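Search this site
Print this page | E-mail this page

Stage cues lag behind QLab-style playback when run over the house network

Nelly Restrepo
18 November 2025

I run sound for a two-act play in a 479-seat house. Playback is from a laptop into the house console over the network audio link. Spot effects (door slam, radio click) land late against the actor's action. I measured the door slam at 700 samples behind the same cue on the headphone jack. Sample rate is 48 kHz on both devices. Music beds are fine. Is this the buffer, the network, or the operator?

Ronaldo Javier

Mostly not the operator. 700 samples at 48 kHz is under 15 ms, so check three settings in order.
Driver buffer on the laptop. If it is at 512, drop it to 128 and listen for clicks during the densest cue.
Receive latency on the console's network card. Many are left at the safest value after a tour.
Silence at the head of the file. Open the door slam in an editor and trim to the first transient - people forget this one. Leave the fade-in at zero.
Change one at a time and measure again after each. Also confirm that only one device is set as clock leader.

Deisy Quintero

Get a wired button for the operator. We did at Stetthorpe in October and it felt much tighter.

Itziar Pacheco

A button does not change audio latency, but it can help with consistency. 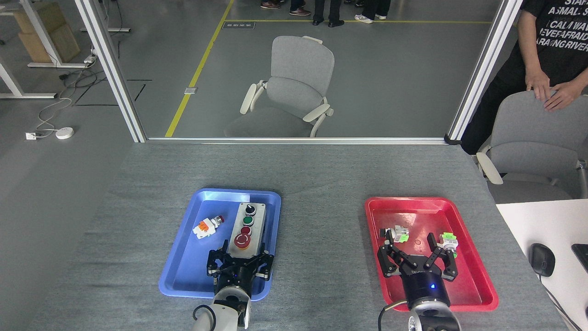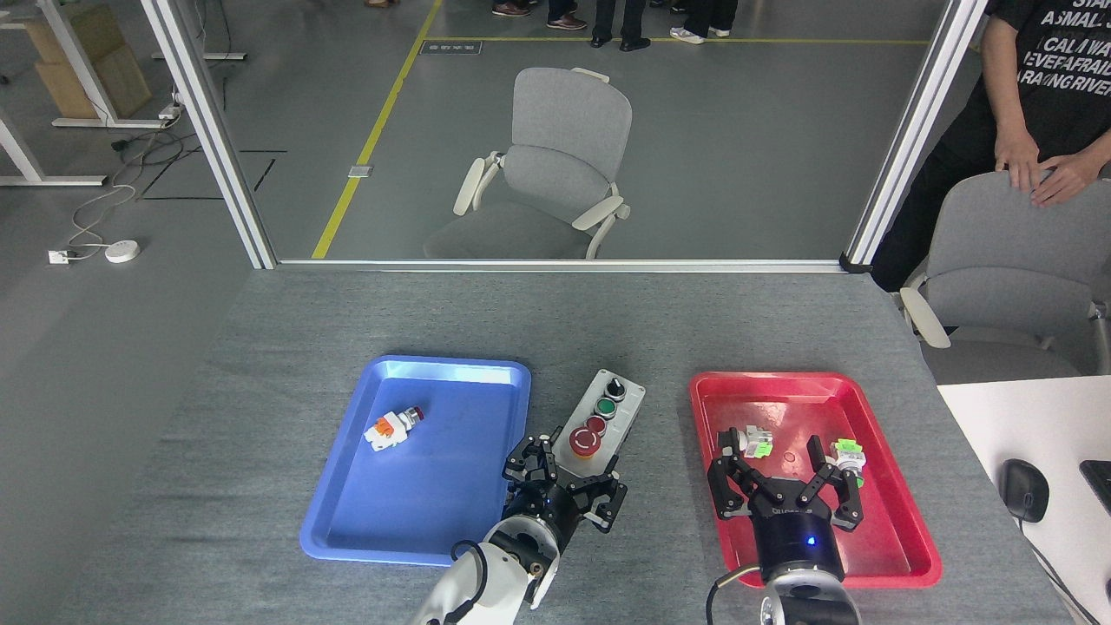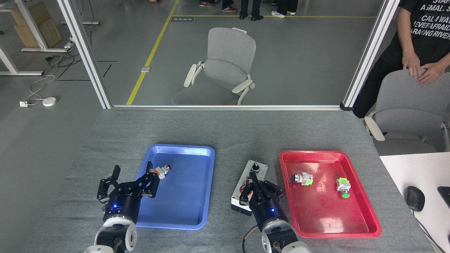 If the cue still feels late after the buffer is fixed, look at speaker position. A slam from a speaker 7 meters upstage of the listener's nearest box adds 20 ms by itself. Put the effect in the box closest to the door and take the alignment delay off that output. Keep the delay on the music outputs.

Comments

Yhon Marulanda: Trimming the file fixed ours. Buffer was fine.

Nelly Restrepo: Buffer was at 512. Now at 128, no clicks so far - will trim the files next.

Print this page | E-mail this page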